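Search the help pages Type your word here Search

Dry-erase boards: frequently asked questions

Reading time: 11 minutes

We receive many letters at Prernden concerning the same matters, and for this reason the answers are collected on one page. Most of them were written by Kobina Agbeko, who answers the customer mail in our shop and has cleaned more boards than the rest of us together. If your question is missing, please write to us and we will try to add it.

Which surface should I choose?

We sell boards in melamine, painted steel, enamel and glass. Melamine is the cheapest and the lightest, and it is good for a child's room or for a board that is used a few times in a month. Painted steel holds magnets and costs a little more. Enamel is hard, heavy, and stays clean for many years. Glass is the easiest to wipe, but it shows reflections from windows, and ordinary magnets are too weak to hold through it.

If you write on the board every day, please do not buy melamine. We say this also when it is the only one we have in stock.

What is the difference between the Naton and the Fuvby boards?

Naton is our wall board. It is enamel on steel, it has a frame of aluminum, and it comes with a tray for the pens. Fuvby is our light board without a frame, made of melamine. It can be carried under one arm. Many customers own one of each, and then they ask us why the pen wipes off from one board and leaves a shadow on the other. The reason is only the surface. Enamel is closed like a window glass, and melamine has very small openings where the color goes in.

Does a new board need some preparation?

Yes. Look first for the protective film. It is clear and very thin, and several times in a year somebody returns to us a board that "cannot be cleaned" and the film is still on it. Lift one corner with your fingernail. Do not use a knife.

After the film is removed, wipe the board with a soft cloth which is slightly damp, and let it dry fully before the first writing. The first writing should be wiped off on the same day.

Why does my board stay gray after wiping?

Usually it is the eraser. A felt eraser collects the dry powder of the ink, and after some weeks it gives the powder back to the board. Wash the eraser in warm water with a drop of dish soap and leave it overnight to dry. A microfiber cloth is better than felt, and you can put it in the washing machine without fabric softener. The softener leaves a film, and on this film the pens write badly.

If the eraser is clean and the board is still gray, the surface is probably worn. Look at it from the side against a lamp. A good surface shines evenly. A worn one has dull places, mostly in the middle, where people write the most.

How do I remove old writing that does not come off?

Begin with the simplest way. Write over the old lines with a fresh dry-erase pen, and wipe immediately, while it is still wet. The new ink makes the old ink soft again, and both come away together. It may be necessary to repeat this a few times.

When it does not help, use our spray cleaner or a little isopropyl alcohol on a cloth. Put the alcohol on the cloth and never directly on the board, because it can run under the frame and loosen the glue there. Open a window. After the alcohol, wipe with a damp cloth and then with a dry one.

Somebody used a permanent marker. Is the board lost?

In most cases no. The same two ways from the answer before will work also for permanent marker, especially on enamel and glass. On melamine you may keep a weak shadow. It does not disturb the writing and it becomes less visible after some time.

What should I never use on the board?

Kitchen powder, steel wool, the rough side of a sponge, acetone, and the white "magic" sponges. The last one surprises people. It cleans very well on the first day, but it is in fact a very fine sandpaper, and afterward the ink goes into the scratches. We can see this kind of damage immediately when a board is returned to us, and the warranty does not cover it.

Furniture polish and car wax are also asked about often. They make the board shine for a week, and then the pens start to skip.

Can I use the board lying flat on a table?

You can, and for small groups it is often more comfortable than on the wall. People can sit on all sides, draw, and put things on the drawing. Please use a board without a frame, or with a very low one, so that your wrist does not lie on an edge. Check also that the table is clean and even. One grain of sand under a melamine board makes a small hill that you will feel with the pen each time.

For things that are moved on top of the drawing, choose light pieces with smooth sides. Do not push them over the lines if you want to keep the lines. Even a thick line, when it is dry, can be rubbed away by something that slides across it. Lift the piece and put it down in the new place.
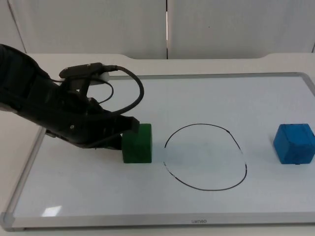 Dry-erase board used flat on a white tabletop, with a circle drawn in black and two cubes, green and blue.

Ceramic or stone pieces can scratch, so glue a bit of felt on the bottom. Cups with coffee are not good for any board. The ring itself is easy to wipe, but the warm cup can bake the ink under it.

Which pens work best?

Any pen on which "dry-erase" is written will be fine, and we do not sell our own. Black and blue normally wipe off the best. Red and green leave more color behind, and orange is the most difficult, in our experience. For a melamine board we advise to use black for everything that must stay more than a day.

Keep the pens lying horizontally. If they stand with the cap up, the ink sinks away from the tip and the line becomes pale. If they stand with the cap down, too much ink comes at first and it makes drops. A pen that has become pale is often not empty. Close it well, lay it down for a night and try again before you throw it away.

How can I draw a good circle or a straight line?

For a circle, take a plate or the lid of a pot and go around it with the pen held upright. A pair of board compasses is also possible, but the kind with a rubber foot, not with a needle. For a straight line, put strips of masking tape under your ruler, so that it stands a little above the surface and the ink is not pulled under it.

If you need the same lines every week, for example a calendar, use thin vinyl tape for them. It can stay for months. The glue that remains after removing it goes away with alcohol.

How heavy is the wall board, and can I hang it alone?

The largest Naton should be hung by 2 persons. The brackets are in the box. The screws are not in the box, as they depend on your wall, and a hardware store will advise you better than we can from a distance. Please do not hang any of our wall boards with adhesive strips only. The Fuvby is light enough for strips, if the wall is painted smooth and fully dry.

Can the board be outdoors or in a cold garage?

A garage is possible for enamel. In February we get letters that the pens do not write, and it is the cold ink and not the board. Bring the pens inside for the night. Melamine should not be in a damp place, because the edges swell and after this they cannot be repaired. Outdoors we do not recommend any of them.

How long is the warranty?

It is 2 years for melamine. For enamel, please see the card in your box, as it depends on the size. The warranty covers a surface that peels, bubbles, or does not wipe when it is treated in the way described on this page. It does not cover scratches, wax, or the rough sponge.

Do you deliver, and what does it cost?

Delivery is free for orders above $175. Smaller orders are calculated by weight in the cart. Large boards travel with the carrier Ramanauskas, who will call you before he comes. Please open the carton while the driver is still there and look at the corners. If one is bent, write it on his paper before signing. Without this note we can still help you, but it takes longer.

May I send the board back if I do not like it?

Yes, if it was not written on. Keep the carton and the corner pieces until you are sure, since a board without corner pieces almost never arrives whole. A board that was written on can be exchanged only if it has a fault. In such a case please send us a photograph taken from the side with a lamp on, and your order number. Kobina answers the mail in the mornings, so what you send in the evening will be read on the next working day.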